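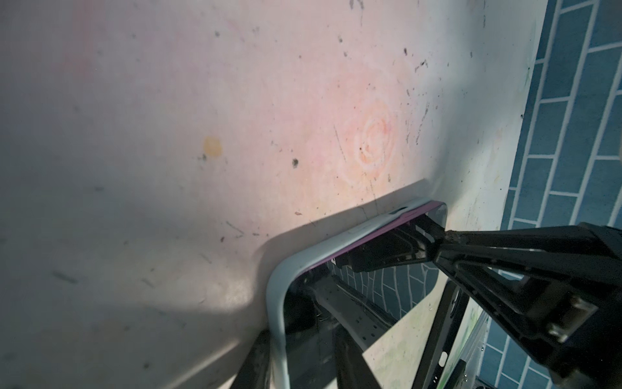
Brarach, February

Section 4. Writing and placing a death notice

This section assumes you have finished Section 3 and have a family account in Pumetti with at least one person able to sign things off. If two relatives both believe they are that person, go back to Section 3 and sort it out there. The software can't help you and has been known to make it worse.

Before you start

Have the following to hand:

The full name, spelt as it was used. If your uncle was christened one thing and answered to another for eighty years, you will need both.
Dates of birth and death.
The time and place of the funeral, once the funeral director has confirmed it. "Probably Friday" is not confirmed.
The name of the charity for donations, if there is one.
A cup of tea.

4.1 Starting the notice

1. Sign in and choose New notice. Pick Death from the list. The other choices are Thanks and In Memoriam, and they sit far too close together, so look twice.

2. Enter the name in the top box. Nicknames go in the second box and will appear in brackets.

3. Enter the dates. Pumetti works out the age for you. If it says 13 and you were expecting something larger, check the year of birth.

4. Choose a length. A short notice allows 300 characters and a long one has no upper limit, though the Enside paper charges by the line and will be delighted to hear from you.

Note: Spaces count as characters. So does the full stop your sister keeps putting back.

4.2 Writing the text

5. Begin with the plain facts: who, when, where. "Died", "passed away" and "fell asleep" are all accepted. Pumetti has no opinion. Your family will have several.

6. Add the relatives. Use the Family panel and drag the names into order. The usual order is husband, wife or partner, then children, grandchildren, brothers and sisters. Former husbands and wives can be added under Others, where the tick box marked "Show on notice" is left blank until you decide otherwise.

7. Add a sentence or two about the life. Jobs, clubs, the allotment, the choir. One true detail will do more than a paragraph of "much loved by all who knew him", particularly if he was a referee.

8. Add the funeral details from the panel on the right. Typing them straight into the text also works, but if the time changes later you will have to find and correct it yourself in every copy.

Caution: Do not include the home address together with the time of the funeral. It tells strangers exactly when the house will be empty. The town is enough.

4.3 Sharing a draft

9. Choose Share draft and enter the email addresses of those who should see it. Up to 10 people can be invited. Fewer is wiser.

10. Set each person to Read, Comment or Edit. If in doubt, Read.

11. Wait for replies. Comments appear in the margin with the sender's name, so everyone can see who thinks the word "devoted" is pushing it.

12. When the comments have stopped, or you have stopped reading them, choose Close draft. Nobody can make changes after this except the person signing off.

Note: If a relative has edited the notice by mistake, choose History and go back to an earlier copy. If they have edited it on purpose, the steps are the same.

4.4 Placing the notice

13. Tick the papers and websites you want. The Yusuf page is free and goes up as soon as it has been checked. Printed papers each have their own closing time, shown in red beside the name.

14. Read the proof aloud from beginning to end. Mistakes hide very well on a screen and rather badly in the mouth. Check the surnames last, when you are sick of it, and then check them again.

15. Choose Place notice and pay. You will be sent a receipt and a copy of the notice as it will appear.

Caution: A printed notice can't be changed after the paper's closing time. Corrections run as a fresh notice at full price, and they draw a good deal more attention than the first one did.

If something goes wrong

The notice has vanished: look under Thanks. See step 1.

The age is missing: one of the dates has only a year. Fill in the day and month, or type the age by hand.

The paper has phoned you: they are checking that the death is real, and do this for every notice. Give them the funeral director's number.

For anything else, write to Haruto Amano at the Brarach office, who answers before 2 in the afternoon. Put the surname on the notice in the subject line.

Section 5 covers thank-you notices and how to list the flowers.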